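06/03/2020
By Bayu Mangundap

Getting the Pantry Shelf Through the Summer

Well, friends, it has been quite a spring, and if your kitchen is anything like mine you now own more dried beans than you ever planned on. I have had so many notes from readers asking how to keep all that food in good shape through the warm months that I thought I'd give this whole item over to it (the rhubarb piece can wait, and so can the rhubarb, I hope).

The first thing is to find out what you have. Pull everything off the shelf, and I do mean everything - even the jar at the back that you have been pretending not to see since December. Wipe the shelf down with warm water and a little vinegar and let it dry with the door open. Flour and cornmeal are the ones I worry over, and I like to give each new bag a few days in the freezer before it goes in with the others.
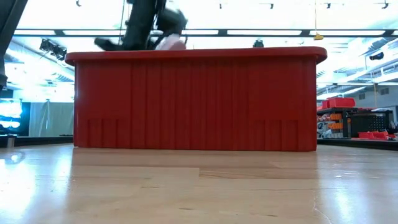

Beans and rice are much more forgiving, bless them. Benedito Seixas, who taught me most of what I know about soup, writes from Pelby that he dates every jar with a strip of masking tape and cooks the oldest one first. Old beans can take a good long simmer, so soak them overnight and start early in the day. He adds a bay leaf and half an onion to the pot, and I have started doing the same!

Whole wheat flour, nuts and brown rice have more oil in them and will turn sooner in the heat, so buy those in small amounts and keep them in the refrigerator if you can find the room. Give them a sniff before you use them. If it smells like old crayons, out it goes, and don't feel too bad about it.

Next time I'll get to spices, and to the pickled beets that so many of you have asked for again - I haven't forgotten, I just keep eating them.

Recent items
Seixas on Soup: Starting with the Bones
Two Breads for a Small Oven
Rhubarb, Early and Late
What to Do with Broccoli Stems
Letters from Pelby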